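Getting the smell out of soccer cleats: what I'd skip

Feb 18, 2020

Every winter the same tricks for stinking cleats get passed around the touchline, and every winter I doubt most of them. My son plays for Lidham, so I have had plenty of chances to test.

Freezer bag overnight. I gave this 2 tries in January. The cleats came out cold. By halftime they smelled exactly as before.

Dryer sheets. Now you have cleats that stink of flowers as well.

Baking soda. Fine, with limits. Put 2 spoonfuls in each shoe, leave it overnight and knock it out over the trash. Keep it off leather uppers, which it can dry out. I have yet to see why anyone would pay for Plumero powder when the box in the cupboard does the same job.
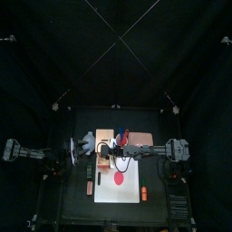
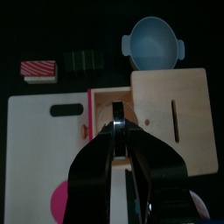
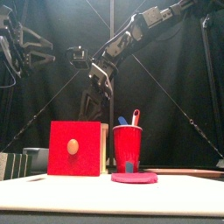 Nathalie Fehr wrote in to say that I'm too hard on the freezer, and that her goalkeeper gloves come out of it fresher every time. She does admit she washes them first. I'd give the credit to the washing.

Newspaper does work, dull as it is. Pull the insoles, stuff the toes tight and change the paper after 2 hours. Leave the laces loose so the tongue can dry too. Stay away from the radiator, whatever the other parents tell you, as heat can loosen the glue on the soles.

For mud, wait until it dries and use an old toothbrush. Special stud brushes are a toothbrush with a higher price.

Insoles get dish soap, cool water and a night on the rack.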